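Home News Events Archive Contact

Open day at the Verari lab

The Verari lab in Eltton let the neighbors in on Feb 19, 2024, and 50 of us went, which is a fair turnout for Fleltville in winter and an excellent one for an event with no food. Nicanor Quezada gave the welcome. He had promised to keep it short and came within 14 minutes of doing so.

The subject was teaching robots to handle household things. I had pictured something with a face. The lab prefers hand-held grippers, which a person squeezes and steers through a chore while a camera on the tool records it, so that a robot can learn from the recording later. Quezada says they have 635 recordings so far and need a great many more. Robots, I gather, are slow readers.

Visitors were allowed to try a gripper after a safety talk that mostly concerned sleeves. The chore for the afternoon was lids. You take hold of the rim, you move the lid, you let go, and you discover how much your thumb has been doing for you all these years. I needed 3 tries and was told this was useful data, in the voice people use for children's drawings.

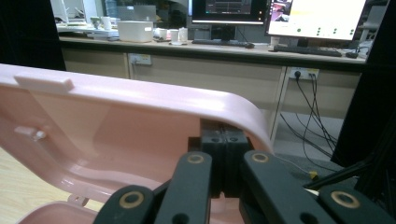

Melquiades Orozco thought the lids were the easy part and wanted to know when anyone would get to jar tops, the kind that have been in the fridge since Thanksgiving. Quezada wrote that down. The next open day is in May, and sign-up is at the Idahosa Street desk.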